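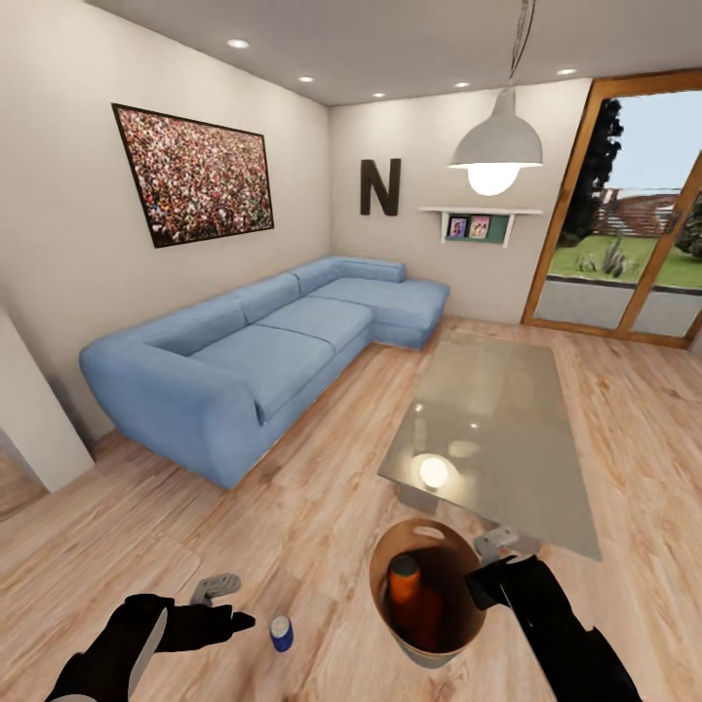
Living room, sofa wall and the N.

2023-07-03

Acoustics notebook, living room job (Hanberg). Picking up from the June pages, which are a mess, sorry. Will copy the good numbers over when I get a minute.

Problem again, short version: talk in the room sounds hard and a bit ringy. TV dialog is worse than music. Client wants it fixed without the room turning into a studio. No foam, no black panels. Budget after the Procházka quote is 2,890 all in, and that has to cover the ceiling if we touch the ceiling.

Clap test first, standing by the sofa. Flutter still there, fast zippy kind. Walked toward the back wall clapping, it changes but never goes away. Lying on the floor it's worse, so I'm pretty sure floor to ceiling is most of it. Hard floor, flat ceiling, what do you expect.

Balloon pops next. Four pops, two mic spots. Threw out pop 2, phone buzzed in the tail. Rest agree well enough down to the low end, then it falls apart. Don't trust anything under 300 Hz from balloons anyway, need the sweep for that. Sweep didn't run, Storix box kept dropping the interface. Tried the other cable, same. Tried the other port, same. Restarted, got one half sweep and then nothing. Fix before next visit!!

Things tried with what was in the van:

- two moving blankets flat on the floor in front of the sofa. Big change. Flutter mostly gone at the seats, voice gets closer and less spitty
- same blankets hung on the back wall instead. Small change, ringing still there when you stand up
- one on floor, one on wall. In between, nearer to the first
- cushions pulled out from the wall and stacked in the corner. Nothing I could hear. Put them back

So rug. Thick one, wool if they'll go for it, with the heavy felt pad and not the thin rubber mesh stuff. Pad matters more than people think, did the comparison at the last place and the page is in the June section somewhere.
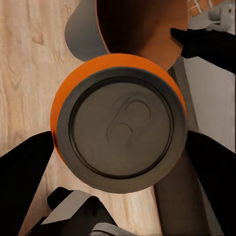
Ceiling: client asked about acoustic plaster. Edik have a spray on kind but with the lights in the way it's a lot of masking and I don't see it coming in under budget. Parking it. If the rug gets us most of the way we may not need it.

Second thing worth doing is the big framed picture over the sofa. Swap the backing for a printed fabric face with mineral wool behind, same image if we can get a file. It's at ear height when you sit, so it earns its keep. Need depth off the wall, I didnt measure it. Dumb. Width too.

Bass: there is something boomy at the far end of the sofa, the chaise seat. Hum sweep by mouth (yes) puts it low, can't say where without the sweep. Leave it. Client hasn't complained about it and a trap in that corner would not be popular.

Noise floor while I was there: fridge from next room, cycles on and off, audible when it's quiet. Not our job but mention it.

To do:

- Storix interface, swap or borrow one
- find June page on rug pads
- picture size and depth, ask client to measure
- Procházka: does the quote include fitting? line 576 on their sheet just says "misc", want to know what that is befor we sign
- email Hanberg two rug sizes, big one first
- spare balloons, down to the last few

Next visit do the sweep before anything else gets moved, then blankets, then sweep again. Mic at seat height both times, tape the floor.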